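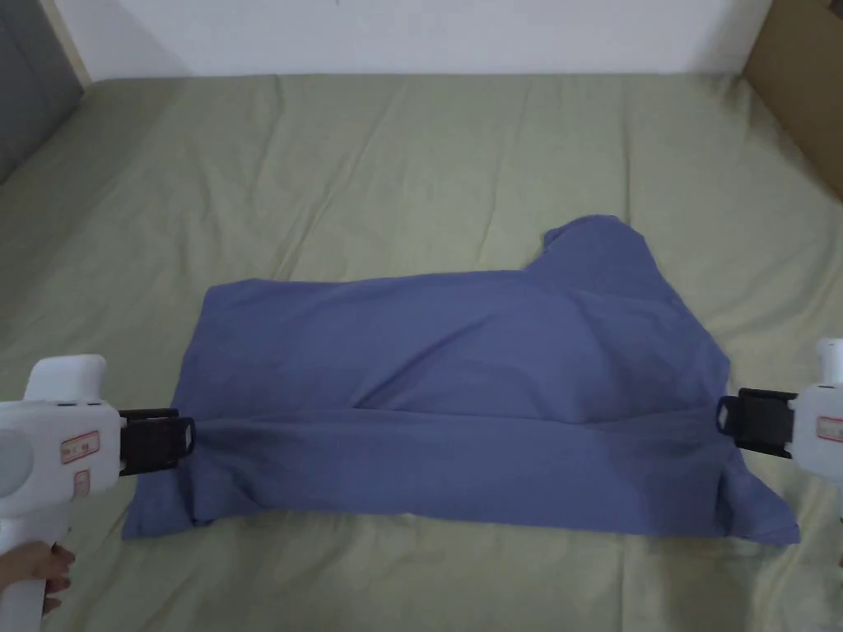 March, late afternoon, kettle on

Picking up the shrinkage question again, because I promised myself I would before the Farah order gets any closer and I have put it off long enough. We have the two cotton jerseys from Grikance now, the 180 gram and the 200 gram, and I had quietly assumed the heavier one would behave itself better in the wash. Well, it didn't! The 200 came out of its first warm wash noticeably shorter than the 180, and it had twisted too, so the side seam wandered off toward the front the way cheap undershirts used to when I was a kid.

I went back over my cutting notes (Ruba, they are in the green folder, under the zipper catalog) and I think part of the trouble is mine. The 180 had rested flat overnight before I cut it, and the 200 came straight off the roll, still stretched from winding. So it isn't a fair comparison, and I'd ask everyone please not to quote it to Zuventon yet. Both body panels were cut at 29 inches. I'll keep that the same for the next round so the old numbers are still good for something.

Drying matters more than I used to believe, too. My mother dried every knit flat on a towel and gave it a little tug lengthwise while it was damp, and I always took that for fussiness.

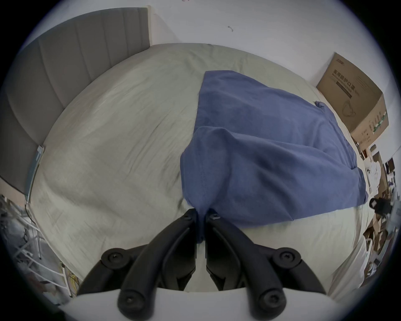 Afaf Hijazi read the page over lunch and thinks I'm being too hard on the cutting. Her feeling is that the twist was already in the yarn, and that no amount of resting will talk it out, so we should wash a plain square from each roll before blaming anybody's scissors. She would also skip the tug, as customers won't do it.

Fair enough on both counts. Squares next, 2 from each roll, with the grain marked in thread this time (the chalk washed off, naturally). Still need to ask Corovent whether their dryer can run on low. Ruba Rawashdeh has the good tape measure and I would love it back.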